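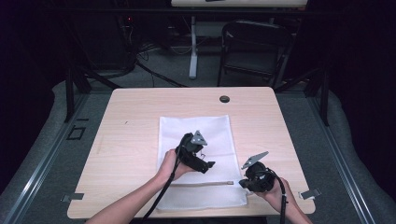 STUDENT PROJECTS / TEXTILES AND HOME

One Cloth, One Table: What I Learned About Folding
Project report by Hélène Bergeron

I should say first that I grew up in a house where nothing was ever folded the same way twice. My grandmother's napkins came out of the drawer in squares, my father's came out in something like a sausage, and when I picked folding as my project for this course there was a fair amount of laughter at home. I picked it anyway, and I'm glad I did, because a plain piece of white cloth kept me busy for most of September!

My question was a small one. If you have a rectangular cloth and an ordinary table, which way of laying it out gives you the neatest fold with the least fuss? I compared two starting positions. In the first, the cloth lies lengthwise, with a short side toward you and the long sides running away across the table. In the second it is turned so that a long side faces you. I called the first one Cida and the second one Skesine, mostly so that I could label my notebook pages quickly (they are the names of two cats on my street, and they stuck).

The table matters more than I expected. Ours is a light wood-grain one with rounded corners, and the cloth lies flat on it with room to spare at the sides. I like having the near end of the cloth close to the front edge, where I can get at both corners without leaning. The rounded corners did catch me out early on, when I was trying to line the cloth up with the table and kept looking for a sharp corner that wasn't there. After that I went by the straight part of the front edge and things improved a good deal.

I also tried laying a thin stick across the cloth to mark the fold line. Agyeman, the classmate who shared my table hours, suggested it after watching me fuss with a ruler. You put it down crosswise over the lower part, bring the near end up and over, press along the stick, and then slide it out to the side. It gave a lovely straight line, though if you tug too hard the top layer comes along with it, and then you get to start over, which I did plenty of times.

In all I made 394 folds that I was willing to write down. A fold counted as neat if the corners met to within the width of my pencil. I had planned on 800, and I would ask next year's students to be kinder to themselves than that. My best unbroken run of neat folds was 36, all of them Cida with the stick.

Skesine was harder for me. The long side needs a wide reach, and the middle tends to sag while your hands are busy with the corners. Agyeman has longer arms and did not mind it at all, so I would like to see it tried again with more people before anyone takes my word for it.

My notes are in the blue Wavo binder on the shelf by the door, if anyone wants to carry on with other fabrics. I would start with a dish towel.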